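Endley Maker Forum > Student Robotics > Build Logs and Results

Thread: Two-arm pill bottle sorting, claimed 13 out of 14. Am I missing something?

gearlash_tom
Our club (Fairweather, high school level) is picking a project for the open category at Jaltevport, and half my kids want to copy the bottle sorting demo the Zastance team has been posting. Two arms, a pile of orange pill bottles, move them from one side to the other. They report 13 good picks out of 14 and call it "pharmacy ready" in the writeup. I coach, I don't judge, so maybe I'm just grumpy, but 14 tries is not a test. Has anyone here run something like it?

mrs_pell
Same size and color bottle every time? Then I'd expect 13 of 14. My eighth graders could get that with a suction cup and a fixed grid.

ashton_t
Ashton Tuhiwai here, I mentor Zastance. A student wrote "pharmacy ready" and I should have caught it, so fair hit. The rest I'll defend. There is no grid. The bottles get dumped on a board, some land standing and some land on their sides, and the arms have to deal with whatever they get. Wrist camera view from February:

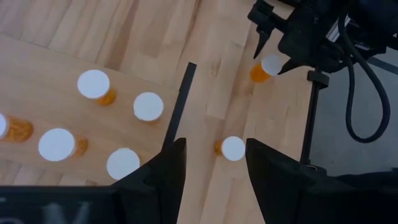 Wrist view, second arm holding a bottle at upper right. Black strip is the divider.

The students wrote the grasp code themselves and trained on 2,000 labeled stills they took after school. I'd put that up against a suction cup and a grid.

gearlash_tom
Thanks for posting that. Couple of things bother me. There's a bottle between the near fingers lying flat with the cap to one side, on open floor. That's the easy one. The ones I'd want to see are back on the board where they're bunched up. Did the 14 include any of those or did you count from the open side only?

ashton_t
Both. The miss was on the board. Finger came down on a neighbor and it rolled.

mrs_pell
So how many of the 14 were from the cluster? Because if the answer is 2 then you have one miss in two on the hard case and everything else is padding.

ashton_t
I'd have to go back to the log. It was more than 2. I don't want to give you a number I haven't checked.

nullspace
Not to pile on, but white caps on pale wood under nice bright light is about as friendly as it gets with those orange bodies. Try it on a cafeteria table with the blinds open. We had a lovely cup stacker that worked great in our room and fell apart at Jaltevport in the afternoon session when the sun came in. Also what's the second arm for? If each arm just picks its own bottle you have two one-arm projects sharing a floor.

ashton_t
Right now that's mostly true. They take turns, and the only coordination is a rule that keeps them from hitting each other. Handoff is the next step.

nullspace
Then say "two arms" in the writeup and leave out "bimanual." Judges will ask.

kettle_and_wire
I think you're all being hard on a school team. Getting two arms to work close together without a crash took my college group most of a term. Of course the lighting is good. You start with good lighting.

mrs_pell
Nobody minds them starting there. I mind the word pharmacy. A pharmacy cares what's in the bottle and who it goes to, and as far as I can tell this thing doesn't read a label. Can it?

ashton_t
No. It never tries to.

kettle_and_wire
OK, I'll give you that one. Still a good project.

gearlash_tom
What would change my mind is a longer run with the misses listed. Mark each pick as standing, lying down, or touching another bottle. My kids could do the same on our side with one arm and we'd have something to compare. I'd also like a different cap color mixed in.

ashton_t
The longer run I can do. Cap color means new stills, and the students will groan, but I'll ask. The writeup is getting edited tonight either way.

mrs_pell
Post the log, not a highlight video.

ashton_t
Log as a spreadsheet, misses included. Give me until after our practice meet.

gearlash_tom
Works for me. I'm telling my group to hold off on ordering a second arm until I see it.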